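Week 4: Sorting things, and why it goes wrong

Reading before the seminar: the Mac Carthaigh chapter on shelf order (skip the appendix, it is a grudge), and the Cakton market by-laws, first two pages only.

Last week we left off with the problem of the leftover heap. Any scheme for putting things into groups will produce one, and it is usually labelled "other", "general" or "misc". When Áine Carroll went through the old stock ledgers at Pevden, she found that "sundry" was the largest heading in the book. The clerks were perfectly happy with it. The auditors were less so.

There are two ways people tend to build a set of groups. The first starts from the top: you decide what the big divisions are, then split them until you run out of patience. The second starts from the bottom: you pick up two things, ask whether they belong together, and carry on. Top-down schemes look splendid on a wall chart. Bottom-up schemes look like somebody's garage, but people can usually find the screwdriver.

Fruit is the traditional victim in this course. A botanist will tell you that the tomato is a fruit, the cucumber is a fruit and the strawberry is something more complicated, and will say so at dinner. A greengrocer sorts by what sells next to what. A cook sorts by whether it goes in before or after the cheese. All three are right, and none of them should be allowed to arrange the others' shelves.

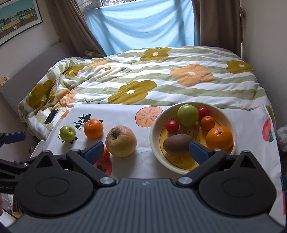 The Cakton by-laws tried to settle the matter for stallholders by dividing all produce into 12 classes, each with its own pitch fee. You will notice that rhubarb appears in two of them. Traders noticed as well, and for years rhubarb in Cakton was sold under whichever class was cheaper that January. Keep this case in mind for the essay. Groups are seldom innocent once money hangs on them.

Now, edges. The old view holds that a group has a rule for membership, and a thing either meets it or doesn't. This works well for even numbers. It works badly for chairs, soups and weeds. The other view is that groups have a middle and get thinner as you move out: a robin is a very birdy bird, a penguin is a bird with paperwork. If you ask people to list birds against the clock, robins come early. Penguins arrive once people have started looking out of the window for ideas.

The Pesstead library is our worked case for next time. It had 3000 books and 77 subject headings, of which one was "Sea, the" and another was "Water, large". Before the seminar, work out:

how you would merge the headings without moving every book
which heading you would refuse to merge, and what you would say to the person who wanted to
where a cookery book about fish should go

The third one took up most of the hour last year. Please come with a view, and please be brief with it – I have marked 4 essays on the fish question alone and do not want to see it again until spring.

Essay titles go up on the course page after the seminar. Extensions through the office, as usual.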